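How do I sort a table of mixed snacks for a party without it turning into a landfill?

Posted in Home & Hosting, Dradton Neighbors Help Board
115 views

VeselaBabic_Dradton

I have agreed to do the snack table for our building's get-together on Sat 12 November. My sister-in-law responded to this news by ordering what I can only call an assortment. Individually wrapped pastries, jelly cups, crackers, bars, candy. Most of the labels are in Chinese, which I don't read, so my system so far is based on shape and optimism.

I have one shallow white tray with a mint-green rim, and I started by putting things in it to see how they looked. They looked like things in a tray. 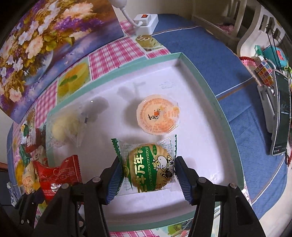 Pastry with the cow label, and the orange jelly cup behind it.

So, two questions. Do I put everything out in its wrapper, or open it all and arrange it like a person with standards? And should the jelly cups go with the pastries or somewhere else? I have a budget of 60 dollars left for bowls, and I would like to spend none of it.

Also, the tablecloth already has pictures of cake and fruit all over it. I'm worried that people won't be able to tell what is food.

— Vesela Babić

gitenstreet_mom

Leave it wrapped! Put it in a bowl! People will find it, people always find it. We did 3,000 cookies for the school fair in March and no one cared about the bowls.

Zdenka Begović

The above is a valid approach if you are feeding a school. For one building I would put in slightly more effort, but only slightly.

Keep the wrappers on. An opened pastry starts going stale while you're still looking for the napkins, and anyone with an allergy will want the label. Since you can't read the labels, find someone who can before the day, or use a translation app on your phone. Then write what you learn on a card. "Contains milk" is a better card than "Snacks."

As for the sorting, dump everything on the cloth first, the way you'd do with a jigsaw puzzle. Mine usually looks like this about ten minutes in, and I expect yours does too: 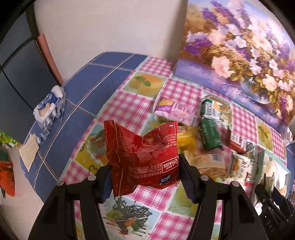
1. Pull out anything soft. Cream-filled or spongy things go in the tray in a single layer. If you stack them, the bottom row becomes a different dessert.

2. Stand the bars up in a mug or a short glass. They take up less table that way and people can see what they're getting.

3. Jelly cups get their own corner, with spoons next to them. I once forgot the spoons. Grown adults were drinking jelly in my hallway.

4. Crackers and anything in a box can go at the back, where they'll be ignored until the pastries run out.

5. Put the trash bag where people can see it. A small one hung on the end of the table beats the nice bin in the kitchen that no guest has ever located.

On the tablecloth: I'd keep it. If someone tries to pick up a printed slice of cake, you know it's time to bring out the coffee.

VeselaBabic_Dradton

Thank you, I'm going with the mug for the bars. The only spare one I own says Szulc Plumbing on it, so that will be our theme.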